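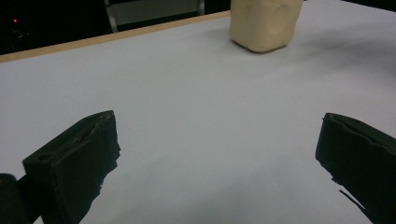 Back edge of the table, wood strip and the cream-colored piece

Walkthrough notes, Borham room, September

Tabletop: OK. I ran my hand along the wood strip at the back and didn't find one splinter, hooray!
Dent in the cream-colored piece: OK. It's shallow and I like it, so it stays.
Lighting: needs work. Pretty dim for a 445 room, and I've already asked Somkiat Thongsuk for a brighter bulb (twice, sorry Somkiat).
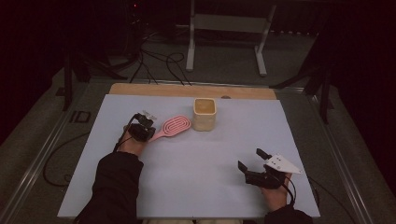
FLOOR AND CABLES

Loose cable on the carpet, lower left: FIX. I'd trip on that one before lunch, so please coil it up and tape it down.
Rails beside the table: watch your toes!
Pink hairbrush: fine on the board for now, but back in bin 13 at the end of the day please.
Cup: OK, I checked the rim for chips.

Next check at 4 pm, me again.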